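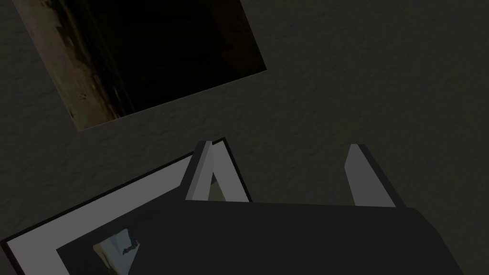
Travel Writing, Unit 4: The Palace Visit

Hi again, everybody! Today we're talking about writing up a day at a historic house, and I'm using my own visit to Neltitz Palace in August as the guinea pig (sorry, you'll be sick of it by the end). The palace has 298 rooms and the public gets into 35 of them. Put that in your piece early, so your reader doesn't turn up expecting the lot.

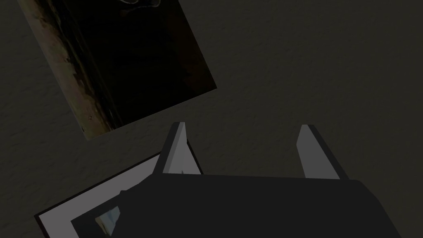 Start with getting there. I took the train from Binarberg, 20 minutes, then walked uphill through the park, and my first draft spent a whole page on that walk. Cut yours to a paragraph! Keep the practical bits: the ticket window, the bag check, where the line forms.

Next, pick one room and stay in it. Mine was the Feng Cabinet, a tiny tea room with hand-painted wallpaper and a floor that squeaks like mad.

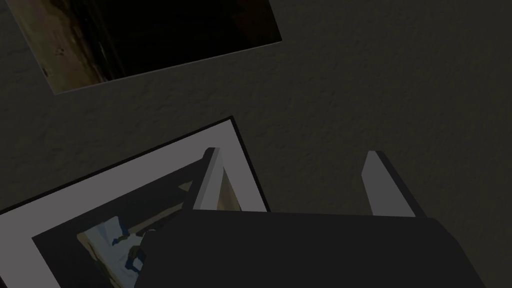

I gave it 112 words and the ballroom got one sentence. Was that fair to the ballroom? Probably not, but I'd yawned through the ballroom and it would have showed.

For homework, read the Tavosia guide's chapter on Neltitz and mark every sentence that could be about any palace anywhere. Last year's group got into a good argument over this one, and
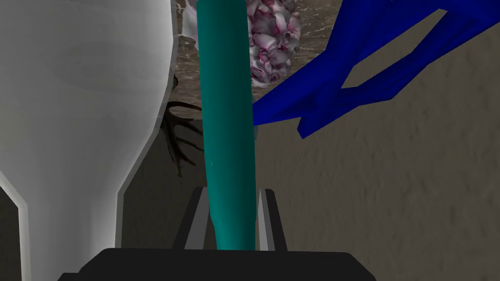

one student said the opening hours were the only part of the chapter she trusted. Bring your marked copy next time, plus a first paragraph of your own.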